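The $765 I forgot I had

Tue 10 February

Hello again from a very cold kitchen! Last month I promised you a piece on Roth conversions, and it's coming, but something landed in my mailbox that bumped it down the list. It was a letter from Lehtinen, the company that keeps the books for the 401(k) at a place I used to work, telling me I had a balance of $765 and asking what I'd like to do with it.

Now, I write about retirement plans for a living (well, for part of a living), and I had completely forgotten this account existed. I was at Bakeck for less than a year, a long time ago, in an office above a tire shop. I signed up for the plan because the woman at the next desk told me to, put in a tiny slice of each paycheck, and then left for another job and never thought about it again. The letter had been forwarded from 2 addresses back, which tells you how well I'd kept them up to date.
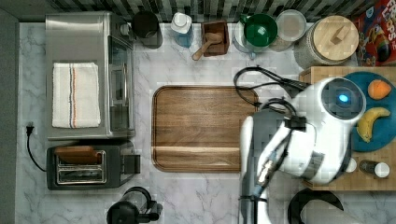 So what happens to a small account like that? A lot of you have one, I'm guessing, because I get more email on this than on almost anything else. When you leave a job, your own contributions stay yours. The employer's share may or may not be, depending on how long you stayed and what the plan's vesting schedule says. In my case I walked away from the match, which stings a little even now, but every dollar I put in was still there, plus whatever it had earned and minus a fee here and there.

The catch is that a plan doesn't have to keep a small account forever. If your balance is low enough, the plan can move you out without your say-so, and the letter is your warning. Depending on the amount and the plan's rules, they'll either roll it into an IRA in your name at some company you've never heard of, or simply mail you a check. Mine was in mail-you-a-check territory. I would have had until June to answer, and after that the check would have gone out to the address on file, wherever that was!

You'd think a surprise check would be good news, and I'll admit I spent it in my head on the way up the driveway. (New snow boots, if you're curious.) But when a traditional 401(k) is cashed out and the money is paid to you, the plan generally has to hold back 20 percent for federal income tax before it sends you a cent. The whole amount counts as income for the year, and if you're under 59 and a half there's usually an extra penalty on top when you file. My boots were getting more expensive by the minute.

What I did was ask for a direct rollover, and this is the phrase I'd like you to write on a sticky note. Direct rollover. It means the money goes straight from the old plan to your IRA or your new employer's plan, with nothing withheld and no tax due that year if it's going from one pre-tax account to another. Sometimes they still mail a paper check to your house, made out to the new company "for the benefit of" you. Don't panic and don't try to deposit it at your bank. Send it on to the new company along with whatever form they want. 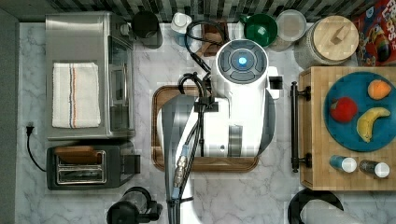 The phone call is the part people dread, and I dreaded it too. I had to speak to Lehtinen first and then to Fletunach, where my IRA is, and then to Lehtinen again, because the first form wanted an account number in a format the second company doesn't use. Have your old address handy, and your rough dates of employment, and the exact name the receiving company wants on the check (ask them to spell it out, punctuation and all). I do these calls at the kitchen counter, standing up, and by the end of the second stretch of hold music I had followed every gray vein in the marble from one end to the other. It took me most of an afternoon. The money showed up in the IRA 2 weeks later.

If you suspect you've left something behind but never got a letter, start with the old employer's HR department. If the company was bought or closed, dig out an old statement or a W-2, which will at least give you the legal name and tax ID to search with. The Department of Labor has a Retirement Savings Lost and Found database online, and your state's unclaimed property office is worth a try as well. Search under every name you've used! One reader in Parurura wrote in last fall to say she'd found hers under her maiden name with a letter missing.

And while you're at it, check the beneficiary. I logged in before the transfer went through, just to be nosy, and the person I'd named on that account is someone I haven't spoken to since before I was married. It would have been an interesting phone call for somebody.

Roth conversions next time, I promise. If you have a question you'd like me to work in, reply to this email by the end of the month, and please leave out your account numbers. I got three of those last time and deleted them all as fast as I could.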